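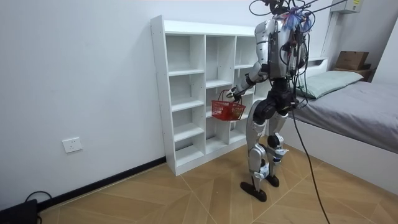

Gripper trials, week two

Wire handles are the worst. We knew that going in, and we put the basket on the test list anyway, so we have only ourselves to blame.

For readers who skipped the last issue (we can see the numbers, we know who you are), the plan was to settle on one hand for the humanoid before the December freeze. Two candidates are left. The Grelau is a gripper with stiff fingers and a firm opinion about how hard things should be squeezed. The Cestik is softer and closes slower, and it came with a manual that spends 8 pages on cleaning and one paragraph on wiring. Fenna Jansen has read both manuals all the way through and would like it noted somewhere. Noted.

The task is dull on purpose. Take the red basket by its handle, carry it to the white cubby shelf, put it in a cubby, let go, back off. The last two steps are where the trouble lives. A plastic mesh basket weighs next to nothing, so the wrist sensor can hardly tell it is holding one, and a thin handle will roll between two flat fingertips if you give it the slightest excuse. Then the basket swings. Then the balance controller notices the arm chasing the swing and decides to join in.

We gave each hand 30 tries. The Grelau picked up the basket every time and put it down properly 11 times, which tells you where its heart is. Most of its failures came at release: it opened wide and fast, a finger caught the handle on the way out, and the basket came back with the arm. The Cestik dropped more on the way over but let go like a civilized machine. We are not printing its score yet, as three of those runs used the old wrist settings and Fenna wants them done again. She is right, and it is very annoying.

Some smaller things we learned. Slowing the approach helped both hands more than any change of fingertip. Rubber sleeves on the Grelau stopped the rolling and made the release worse. Aiming for the middle rows is much easier on the arm than the bottom one, where the knees have to bend and the whole robot starts negotiating with itself. And the floor cable needs a new route, preferably one that doesn't cross the path of anything with feet.

The controller question is still open. The Chukwu board runs both hands without complaint but logs the grip force in units we have yet to identify. We wrote to ask. The reply thanked us for our interest.

Next up are the repeat runs for the Cestik, then a heavier load in the basket, probably bags of rice. The folks at Wesbridge have offered us a third gripper on loan, and we have said yes, mostly out of weakness. If you have a favorite object with a terrible handle, send us a note before the list closes. Teapots have already been suggested, and the answer is no.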